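Brush and Color, Evening Course
Hurham Adult School, Room 138
Handout 2: Loading the brush and the first strokes
14 Aug 2020

Please read this sheet before the class and bring it with you. In the first meeting we only held the brush and made lines with water. Now we begin with one color, an orange, and we stay with this one color for the whole evening.

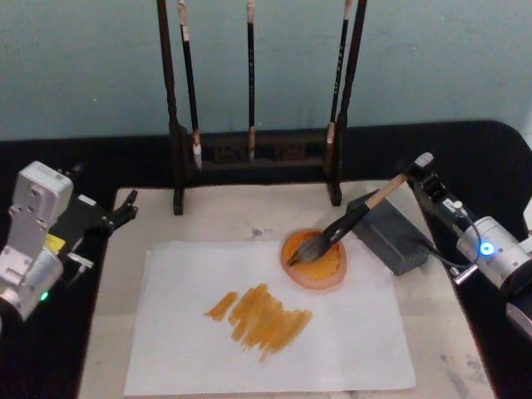
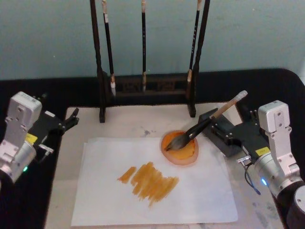

Fig. 1 and 2. Large brush with the orange dish, and first patches of strokes on white paper.

1. The table
Put the paper flat, with the long side toward you. The dish stands at the upper edge of the paper, a little to the right, so the loaded brush has only a short way to go. It may touch the paper. Left-handed students can put it on the other side. Under the paper we use the large mat from the cupboard. The mats have old stains and this is no problem, but check with a finger that they are dry.

2. Loading
Lay the tip of the brush in the paint and press lightly, until the hairs open. Turn the handle a little between the fingers and press again. For this exercise only the lower part of the hairs should take color. Then pull the brush over the rim of the dish, one time on each side, and the hairs come back to a point.

3. The patch
Make diagonal strokes, back and forth, close together, without lifting the brush. Do not draw an outline first. The upper border of the patch may be jagged, as in Fig. 2. Look also at the right side of the larger patch in the same figure, where the color is lighter and more transparent, and at the darker lines in the middle. We want both in one patch -- please do not paint over it to make it equal.

4. The short stroke
Leave a narrow strip of white beside the patch and put one short, slanted stroke there. One end should be thin. Practice this stroke on newspaper before you use good paper.

5. Cleaning up
Wash the brush in cold water, form the point with your fingers and hang it on the rack with the hairs down. Dishes go to the left sink.

Materials: the paper is Jardale practice paper, 492 mm wide. One pack is enough until January.

Homework: one full sheet of patches, using one color only.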